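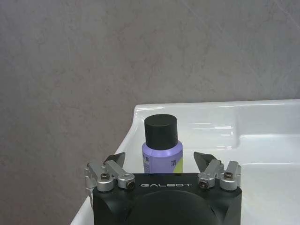
# About Rerix

We teach people to teach robots! Rerix is a small training school in Lockwood, and our students learn how to show a robot an everyday job, either by taking hold of the arm and moving it through the job themselves or by driving it from a desk with a pair of hand controllers. You don't need a degree or any coding to start with us (a few of our best people had never touched a robot before their first morning here).

## How we got going

Stuart Wragg spent years fixing and setting up packing machines, and he kept meeting the same problem. The people who knew a job best were never the ones asked to set up the machine. Diệp Ninh came at it from the other side. She had been driving robot arms by remote control for a living and had learned, slowly and by herself, what a good demonstration feels like in the hands. They met at an open evening in Custau, talked until the building was locked up, and ran their first course that June with two arms and a very patient landlord.

We still teach in the same building, though we have more of it now.

## What we teach

Everyone begins with picking things up and putting them down again, and we love this part! It sounds like nothing. Then you try to line up a pair of fingertips with a little bottle on the ledge of a sink, looking only through the wrist camera, and you find out how much your own hand has been doing for you all these years. Where do you slow down? How wide do you open before you move in? Do you come at it level or from above?

Our main course runs for six weeks and covers:

- guiding an arm by hand, including how to stand so you don't lean on it
- remote driving with controllers, first with the robot beside you and then from the next room
- working from the wrist view alone
- setting out a task so that every run starts a little differently
- going back over your own recordings and deciding which to keep

Each student records 200 demonstrations before they finish, and 300 if they carry on to the longer course. That's a lot of bottles, cups and cloths. We practise at sinks, shelves and kitchen worktops, because those are the places our students will be asked to work, and shiny white surfaces and bright reflections are a good test for anybody's eye.

A fumbled run isn't a disaster here. Diệp likes to put the fumbled ones up on the big screen first (her own included), and the whole room works out where the hand began to drift.

## Stuterance

Stuterance is our own logbook for demonstrations. It began as Stuart's spreadsheet and grew. Students use it to note what the task was, who was driving, what they changed between runs and anything odd that happened along the way. It's plain to look at and quick to fill in, and every student takes a copy with them when they leave.

## Who comes here

Care workers, warehouse staff, school leavers, a retired piano tuner with the steadiest hands we've ever seen. Some go on to full-time driving work, others take the skill back to the job they already have, and a fair few come back to help teach. Groups are kept small so that everyone gets proper time on an arm.

## Come and have a go

We open the practice room to visitors at the end of every course. You can drive an arm, ask us anything and stay for tea. Ring the bell at the side door in Lockwood, as the front one sticks.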